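ラトビア語の勉強を始めて二年になるので、やってきたことをまとめて書く。長いです。2022年7月25日、有休なので時間はある。

1
きっかけは仕事でも旅行でもない。合唱の楽譜についていた歌詞が読めなかった。カタカナが鉛筆で振ってあって、それをみんなで歌っていた。本番は終わったが、歌詞の意味は知らないままだった。

2
日本語で買える教材は少ない。文法の入門書と会話の小冊子を買い、足りない分は英語のものを使っている。いま主に使っているのはウケラフ(Ukelach)の通信講座で、課題を送ると添削が返ってくる。全113課。自分は今ちょうど半分を過ぎたあたり。

3
最初の壁は長母音。文字の上に横棒がつく。ā ē ī ū。日本語にも長短の区別があるから楽だろうと思っていたが、書くときに棒を落とす。添削の赤字の大半がこれだった。

4
棒を落とすと別の語になる。kazasは山羊(複数)、kāzasは結婚式。「九月に友人の山羊へ行きます」という作文を提出したことがある。添削には丸がついていて、横に小さく山羊の絵があった。

5
格の区別にも関わる。mājaが「家」、mājāだと「家で、家に」。長いか短いかだけで主格と所格が分かれる。聞き取りでは語の最後までちゃんと聞かないといけない。日本語の助詞も最後に来るので、慣れればそこまで苦ではない。

6
アクセントは基本的に語の頭。これはかなり助かる。例外は挨拶などにいくつかあって、paldies(ありがとう)は後ろに来る。よりによって一番使う語。

7
oの文字がやっかい。もとからの語では「ウオ」のような二重母音で、外来語では普通のオになることが多い。オペラのoはウオではない。辞書に発音が書いてあるものを選んだほうがいい。自分は最初に安いのを買って、結局買い直した。

8
eにも広いのと狭いのがある。綴りでは区別されない。これはまだ全然できていない。先生にも「後でいい」と言われているので後にしている。

9
単語カードはウェカード(Wekard)というアプリ。目標4,000語で、まだ遠い。一日の新出は少なめにして、復習を溜めないほうを優先している。三日休むと復習が山になり、そこでやめたくなる。一度やめた。

10
カードに入れるのは例文だけにした。単語と訳語を一対一で入れていた頃は、覚えても文の中で使えなかった。galds(机)だけ覚えていても、galdāと言われて出てこない。

11
紙も併用。エスビー(Esby)のB6のノートに、間違えた文だけを書く。左に間違い、右に添削後。見返すと同じ間違いが何度も出てくる。色分けはしない。続かなかったので。

12
時間は平日で30分。朝は無理だった。夕食の後に机に座る日と、家事をしながら音声を流す日がある。流すのは講座の会話文で、もう何度も聞いたもの。新しい音声をながらで聞いても頭に残らない。

13
家事の語彙はそうやって増えた。veļaが洗濯物、veļas mašīnaが洗濯機、grozsがかご。黒がmelns、紺はtumši zils、直訳すると「暗く青い」。顔はseja。

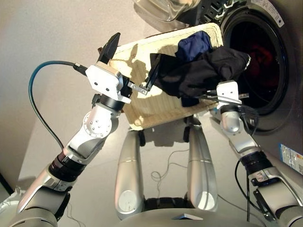
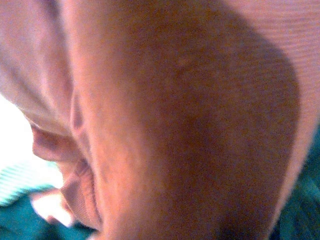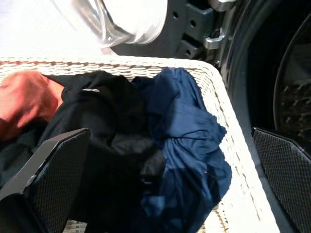
14
文法の話に戻る。「持っている」にあたる動詞はあまり使わず、「私に本がある」と言う。Man ir grāmata. 日本語話者には自然な形だと思う。英語経由で勉強すると、一度haveを通ってしまうので遠回りになる。

15
否定にすると本が属格になる。Man nav grāmatas. 最初は理由を考えたが、考えても作文が速くならないので、文ごと覚えた。

16
「しなければならない」は動詞の頭にjā-をつける。Man jāstrādā(私は働かなければならない)。主語にあたる人は与格。助動詞を探さなくていいし、つけるだけなので好きな文法。そのせいか、自分の作文は義務の話ばかりになる。

17
三人称は単数も複数も同じ形。彼が話すも彼らが話すもrunā。これも助かる。ただしrunātは一人称単数の現在と過去が同じで、どちらもrunāju。文脈で判断するしかない。

18
曜日は簡単。月曜がpirmdienaで「一番目の日」、火曜がotrdienaで「二番目の日」。そのまま金曜まで数字で行って、土日だけ違う。初日に覚えられた数少ないもの。

19
数詞は簡単ではない。23はdivdesmit trīs。言うだけなら言える。問題は後ろに名詞が来て、格を合わせるとき。店で値段を聞く会話の課は二回提出した。

20
指小形もよく出る。maize(パン)がmaizīteになる。小さいという意味のこともあれば、親しみのこともある。maizīteは具をのせたパンを指すことも多い。どれなのかは会話を読まないとわからない。

21
添削の先生はカヤ・クリャヴィニャ(Kaja Kļaviņa)さん。名字のもとはkļavaで、楓。男性だとKļaviņšになる。名字も格変化する。封筒の宛名を与格で書く、というのを先生の名前で練習した。

22
先生の添削は短い。間違いを直して、余白に一言あるだけ。「正しいが、誰もこうは言わない」が一番多い。そのあとに言い方がひとつ書いてある。この一行が教科書より役に立っている。

23
会話は月に二回、画面越しで。始めたのは一年たってからで、これは遅すぎた。読めるのに口から何も出てこない状態が半年続いた。もう一度やるなら三か月目から始める。

24
会話でよく詰まるのは相づち。何も言わずに聞いていると、回線が切れたのかと確認される。今はjā, jā と skaidrs(なるほど、わかった)で回している。skaidrsは便利すぎて、わかっていないときにも言ってしまう。

25
読むほうは子ども向けの本から入った。ただ、子ども向けだから簡単とは限らない。動物と植物の名前が多く、ハリネズミ(ezis)は早く覚えたのに「書類」はずっと知らなかった。大人なら料理のレシピのほうが読みやすいと思う。語が繰り返されるし、文が短い。

26
本はスタンケヴィチュス(Stankevičius)という古書店の通販で買った。店名はリトアニアの名字で、リトアニア語の本のほうが多い。一度、表紙だけ見て注文したらリトアニア語だった。返品はせず棚にある。読めそうで読めない。

27
リトアニア語とは近い親戚で、単語は似たものもあるが、通じるほどではないと先生に言われた。両方同時にやるのは勧めない、とも。棚の本はしばらくそのまま。

28
お金の話。講座と会話で月の出費はジムの会費くらい。実際ジムをやめて移した。本は古本なら安いが送料が高いので、まとめて買う。辞書だけは新品のほうがいい。

29
キーボードの設定は最初にやっておくこと。長母音の棒とļ、ņ、ķ、ģ、š、č、žが打てないと作文が進まない。自分は一か月くらい別の画面からコピーして貼っていた。スマホなら母音の長押しでほとんど出る。

30
効果がなかったもの。寝る前の聞き流し。文法表を壁に貼ること(三日で見なくなった)。語源を調べること。三つ目は楽しいが、調べ始めるとその日の課題が終わらない。

31
効果があったもの。添削を出すこと。声に出して読むこと。間違いノートを電車で見ること。あとは、同じ会話文を飽きても聞くこと。第一課の会話は今でも全部言える。駅の場所を聞いて、右だと言われる会話。

32
冒頭の歌の歌詞は去年読めた。川と白樺の歌で、思っていたより何も起きない内容だった。自分たちの発音は二番の後半がかなり違っていた。合唱団にはカタカナを直した紙を渡した。

33
次は九月に講座の中間の試験がある。筆記と口頭。口頭は写真ではなく予定表を見て話す形式らしく、曜日と時刻の格を今やり直している。

34
辞書のおすすめを聞かれたので、手持ちのを比べてから別に書きます。今日は課題の作文がまだなので、ここまで。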